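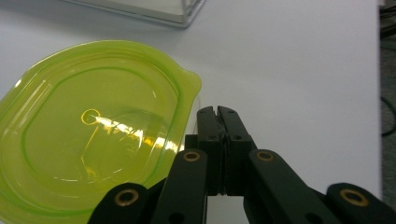

Shabnam Talpur asked last week whether a gripper that loses its grip counts as a safety fault or just an annoying one. Good question, and I fumbled my answer, so let me try again!

My view now: it depends on what the controller believes. In our July run the fingers closed, the motor current went up, and the log said "held" while the tub was still sitting on the table. The arm then went through the whole transfer with nothing in it. Annoying, sure. But the same false "held" with a full tub hanging by its rim (thin plastic, it flexes and slides) is how you get a spill, and someone reaching in to save it.

So two things I'd like you to look at before lab:

Check finger gap as well as current. If the fingers go fully shut, there's no tub between them, whatever the current says.

Look for play in the linkage pivots. Ours had crept after 380 cycles and I blamed the software for days (sorry, Corrado).

Bring your Zamudio logs. We'll start at cycle 13.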